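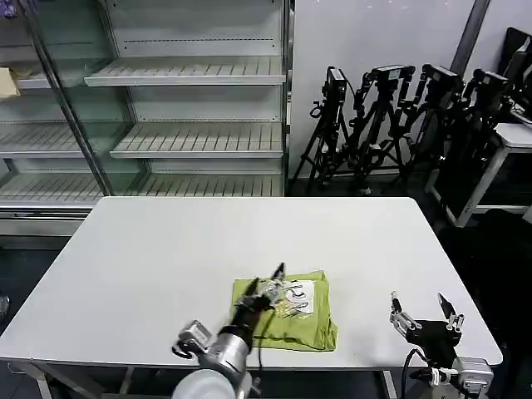 Laizer 양팔 천 접기 키트 - 평가용 README

검색어를 입력하세요 검색 상세검색

급하게 정리함. 빠진 데 있으면 이슈로 남겨 주세요. 마지막 수정 2022년 7월 13일.

개요

Gomport에서 파는 Laizer 키트를 대여받아 써 본 기록 + 같이 모은 데이터 설명. 팔 두 개, 팔마다 두 손가락 그리퍼, 컨트롤러, 제어 소프트웨어 Sutitz까지가 한 세트. 작업대는 별매. 우리는 원래 쓰던 흰 테이블에 그대로 맞춰 씀.
구매 검토용이라 칭찬보다 걸리는 점 위주로 적었음. 작업은 천 접기 하나만 봤습니다. 집기, 쌓기, 뚜껑 열기 같은 건 안 해 봄.

구성

laizer_eval/
 episodes/ 에피소드별 폴더
 calib/ 팔-카메라 보정값
 notes/ 작업자 메모 (한국어, 영어 섞임)
 configs/ Sutitz 설정 파일

에피소드는 총 400개. 그중 100개는 평가용으로 따로 뺐고 학습에 쓰면 안 됨. 목록은 configs/holdout.txt 참고. 에피소드 하나에 머리 쪽 카메라 영상, 양팔 관절값, 그리퍼 개폐값, 성공 여부 라벨. 힘 센서 값은 없음. 옵션 품목인데 이번 대여분에 안 들어 있었어요.

설치

1. 컨트롤러 전원 먼저, 팔 전원은 그 다음. 순서 바뀌면 Sutitz가 왼팔을 못 찾음.
2. configs/default.yaml 복사해서 장비 번호만 수정.
3. 보정 실행. 테이블 높이를 바꿨으면 무조건 다시.
4. 양쪽 그리퍼 끝까지 열었다 닫기. 영점 안 맞으면 천을 잡은 것처럼 나오는데 실제론 헛집음.

케이블 주의. 손목에서 내려오는 검은 케이블이 길어서 작업물 위로 늘어짐. 얇은 천이면 케이블에 같이 쓸려 나감. 벨크로로 팔 쪽에 묶는 걸 추천하는데 너무 짧게 묶으면 손목이 덜 돌아감. 적당히.

작업 절차

천은 테이블 앞쪽 절반에 둠. 뒤쪽은 팔이 닿긴 닿는데 자세가 불안함. 왼쪽 그리퍼가 먼저 가장자리를 잡고, 오른쪽이 반대편 끝을 잡고, 들어서 넘기고, 놓고, 누르기. 두 팔이 가운데서 가까워지면 Sutitz가 알아서 속도를 낮춤. 이건 괜찮았음.

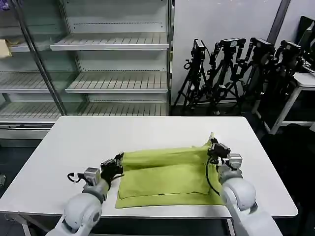 그림 2. 연두색 천 접기, 양쪽 그리퍼가 천의 양 끝을 잡은 상태.

접힌 층이 많아질수록 어려움. 맨 위 한 장만 집어야 하는데 두 장씩 딸려 옴. 그리퍼 손가락 끝을 Durier 실리콘 팁으로 바꾸고 나서 좀 나아졌지만 해결은 아님. 팁은 별도 구매고, 나사 규격은 키트 것 그대로 맞습니다.

라벨 기준

success: 모서리가 대충 맞고 테이블 밖으로 안 나감
partial: 접히긴 했는데 층이 어긋남
fail: 놓침, 비상정지, 작업자가 손댐

라벨은 3명이 나눠서 붙임. partial 기준이 사람마다 조금씩 다름. 특히 초반 에피소드. 민감한 실험이면 success/fail만 쓰세요.

좋았던 점

- 팔 교체가 빠름. 볼트 위치가 잘 보이고 공구 하나로 끝남.
- 원격조작 지연이 거의 안 느껴짐
- 로그 포맷이 단순함. 파이썬으로 바로 읽힘.
- 문의 답이 빨리 옴. Gomport 쪽 Zdzisław Kalinowski 님이 설정 파일까지 직접 봐 줌.

별로였던 점

- 매뉴얼이 옛날 버전. 메뉴 이름이 실제 화면하고 다름.
- 그리퍼 여는 소리 큼. 조용한 사무실이면 신경 쓰임
- 에피소드 저장 중에 중지 누르면 파일이 깨짐. 5번 겪음. 해당 에피소드는 삭제했고 번호가 비어 있는 건 그래서임.
- 보정값 되돌리기 기능이 없음. calib/ 폴더는 꼭 백업하고 시작하세여.

한계

조명 한 종류, 장소 한 곳, 테이블 하나. 배경도 거의 안 바뀜. 다른 방에서 돌리면 성능 떨어진다고 보고 쓰는 게 맞음. 천 종류도 적은 편. 두꺼운 수건이나 늘어나는 원단은 없습니다.
사람 얼굴, 음성 없음. 마이크는 수집 내내 꺼 둠.

사용 조건

내부 평가 및 비상업 연구용. 재배포 전에 연락 바람. Sutitz 설정 파일은 Gomport 라이선스를 따름.

할 일

- notes/ 오타 정리
- 라벨 다시 한번 맞춰 보기
- 실리콘 팁 교체 전/후 에피소드 구분 표시 추가 (지금은 메모에만 적혀있음)
- 힘 센서 옵션 견적 받기. 대여 연장 여부는 7월 안에 결정.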